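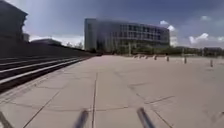 VASIĆ YARD, June – The plaza between the tracks and the offices now gets its daily pavement check from a walking robot. The inspection team at Gatetora has been working with the machine since April, and several readers have asked what it means for the four people who used to do the whole round on foot.

The robot leaves the shed at 6:30 a.m. and follows a fixed route over the slabs, along the pale edge strip by the rails and back past the bollards. It records the joints and the cracks between them. The pictures go to a program called Clikska, which compares them with the last set and marks anything that has changed. A full round produces 2,169 pictures. Most are never opened by a person.

The inspectors start at 7 as before, but they start at a desk. One of them goes through the marked pictures and sorts them into three groups: ignore, watch, visit. The others take the visit list outside with a gauge and chalk. A long straight joint rarely makes the list. The irregular cracking across the slabs does, and those areas are still measured by hand.

Lenka Murín, who runs the team, said the first month was slower than the old way. Clikska marked shadows as cracks on sunny days, and the inspectors had to walk out and check each one. The settings were changed in May and the list is now short enough to finish before lunch.

No jobs have been cut. Afternoons have gone to drain cleaning and joint sealing, work that used to be handed to a contractor, Katen, whose contract for 1,000 meters of sealing a year was not renewed. Two inspectors have asked for the sealing work full time. One has said he would prefer to go back to walking the round, and for now he does the track side twice a week as a cross-check.

Pay grades are still open. The union's position is that reviewing pictures is a new duty and should be graded as one. Gatetora says it falls under the existing job description. Talks continue in July.

Staff crossing the plaza before 8 a.m. are asked to give the robot room and not to step in front of it to test whether it stops – it does, and then the round has to be restarted from the shed. Faults can be reported to the yard desk, extension 50.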